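Board index > Manipulation > Teleoperation and hand guiding
Thread: Slider and buttons on a modular task board – teleop or hand guiding?

cultow_bench
We are collecting demonstrations on a three-module task board: four buttons and a slider on the left, toggle switching in the middle, a rotary knob and banana plugs on the right. The arm is driven from a leader arm by an operator sitting beside the booth. The policy is plain behaviour cloning with a head camera and a wrist camera.

Buttons are fine. The slider is not. Operators close the fingers on the knob, start moving, and drift off the line of the slot. The knob binds, the operator pushes harder, and the recorded motion has a step in it where the knob lets go. The policy learns the step. I have 100 slider demos and I would throw most of them away if I had something better to replace them with.

Two questions. Would you switch to hand guiding for the slider only? And if so, how do you keep the hands out of the camera views?

guvunlow
What is your leader to follower scaling? If it is 1:1 the operator's wrist noise goes straight into the slot. Halve it for fine tasks and the binding mostly goes away.

cultow_bench
1:1. Scaling down makes the reach from the buttons to the knob on the right module very slow, and we want the whole sequence in a single episode.

Tsai
Put the scale on a foot pedal. Full for transit, reduced for contact. Log the pedal state but do not feed it to the policy.

Before anyone gives more advice, post what the cameras get. Half of these threads end with someone finding that the fingers cover the thing they are trying to learn.

cultow_bench
Fair. Two head views and one wrist view.

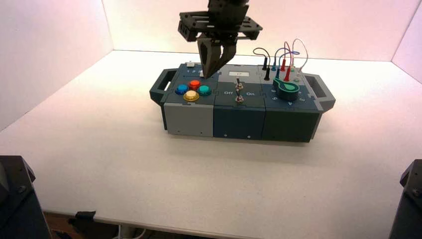
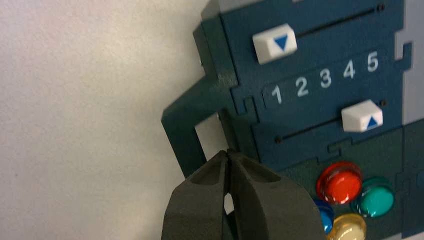
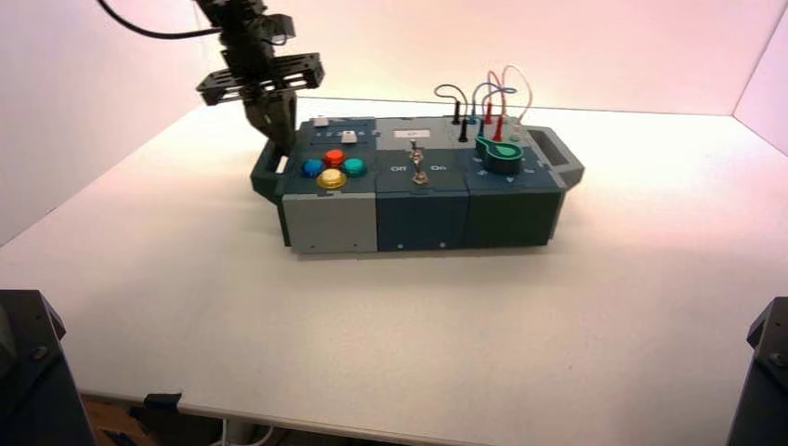

Task board, all three modules in the first and third; the second is the wrist camera.

Tsai
As I suspected. In the first one the fingers are behind the four buttons and they partly hide the 1 2 3 on the board. From the head camera you lose the scale at exactly the point where you need it. The wrist camera has both triangles and the full row 1 to 5, so all your slider information is coming from there. Check that the wrist stream is not being downsampled to nothing.

hirer
Agree about the wrist view, disagree that it is a camera problem. He said the knob binds. That is a force problem and neither camera sees force. An operator on a leader arm with no feedback cannot feel a knob binding either. Hand guiding fixes that for free, as the person holding the arm feels the slot through the fingers.

guvunlow
It is not free. With hand guiding you record where the arm was pushed, and the commanded position is whatever the gravity compensation mode was doing. On playback your controller has to reproduce contact forces that a human hand was supplying. I have seen hand-guided slider demos replay perfectly in air and stall as soon as there was friction.

hirer
Then replay them with the hands off and record the replay. Keep the ones that work. We guide, replay, and only the replay goes into the set. That also answers the question about hands in the images, as there are none.

guvunlow
That doubles your time per episode.

hirer
It does. We kept 17 good replays of a drawer task and they trained better than the teleop set we had before, which was far larger. I would take the slower method every time for anything that runs in a guide.

Tsai
17 demos on one drawer tells me the drawer did not move. Did you vary the start pose?

hirer
By hand, between recordings, a few centimetres each way. Not as much as I would like.

kw_yang
Kai-wen Yang here, I wrote the leader arm driver that a few of you are using. Some points in no particular order.

Record the leader position as the action, not the follower position. When the knob binds, the leader runs ahead of the follower, and that gap is your only trace of the force. If you record the follower as the action you have thrown it away. The default in the older release was follower. Check your config.

Do not grip the knob. Close the fingers, put the tips against one side of the knob and push. For the return, go round and push from the other side. It takes longer but the fingers can slip sideways a little without twisting the knob in its slot. Gripping ties down directions you do not need.

Turn on the leader damping. It is off by default and I regret that.

cultow_bench
Just checked the config. Action source is follower. That explains a good deal.

Pushing with closed fingers worries me because of the second knob. There are two on that scale, one on the upper slot and one on the lower, and I do not want to catch the wrong one.

kw_yang
Come down from directly above with the fingers vertical and keep the tips short of the number row. If you still clip the other knob, your tool offset is out. Touch off on one of the module screws and compare.

guvunlow
Seconding pushing. I still say no to hand guiding on this one. With the leader recorded properly and the scale halved near contact I don't think he needs it.

hirer
And I still say try ten minutes of it before deciding. Guide the arm along the slot once and you will know what the binding feels like, even if you never use the recording.

Tsai
One more thing about splitting the task. If you do the slider by one method and the rest by another, the speeds will not match and the policy will see a jump at the join. Resample both to the same rate and look at the velocity plots side by side. I would rather see one method for the whole episode – slow if need be.

cultow_bench
Plan for now: action source to leader, damping on, pedal for scale, push instead of grip. I'll do a new batch of slider-only episodes first and leave the toggle and the knob alone. Hirer's replay method is the fallback.

Does the damping value carry over between arms, or does it need tuning for each one?

kw_yang
Each one. Start at 3 and go up until the operator complains, then back one step.

cultow_bench
Right. Will post the velocity plots when the batch is in.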